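The Big Sweater Sort

June 2018

Welcome to the knitwear page! I put this off since April, when it first got too warm for wool, and then one rainy afternoon I pulled every sweater I own out of the closet and went through the lot. Thirteen of them, plus two cardigans I had forgotten all about (one still had the tags on, oops). I said I'd put it all up here for everybody who asked how I get them to fit in one drawer, so settle in.

First, the sorting. I make three piles: keep, mend, give away. I used to have a fourth pile called "maybe" and it lived on a chair for a whole winter, so that one is banned. My Fortin pullover, the scratchy gray one, finally went in the give away pile. I paid $78 for it and wore it maybe twice, and it hurt a little to let it go!

Then the washing. Cool water, a capful of Plikik wool wash, a gentle squeeze and a long lie down on a towel. Please don't hang them up wet, the shoulders go all pointy and they never come back. Mine took nearly two days to dry with the windows open, and the cardigans took longer than that.

Mending was next. I had one loose cuff, one missing button and a moth hole the size of a lentil. The button came from my grandmother's tin and it doesn't match, and I like it better than the old one.

Now the folding, my favorite part. I do it on the bed, on top of the red and white plaid duvet, because the table is too narrow and I always end up with a sleeve in the butter. Smooth the body out flat first, then bring one sleeve across the top.

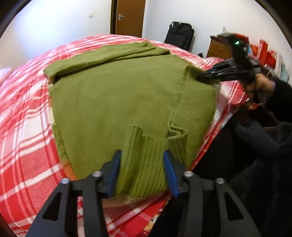
The other sleeve goes over the same way, and then I fold the hem up to the middle and once more to the neck. Pat it, don't press it. Fine knits like the olive green one end up about as thick as a paperback, and the chunky ones are more like a loaf of bread, so those go at the back.

Everything went into the bottom drawer standing up on its edge, like records in a crate, with a few cedar blocks tucked in the corners. The spillover is in an Onora box under the bed, with a label on it this time.

Next up is scarves, and I have so many scarves. Give me a couple of weeks!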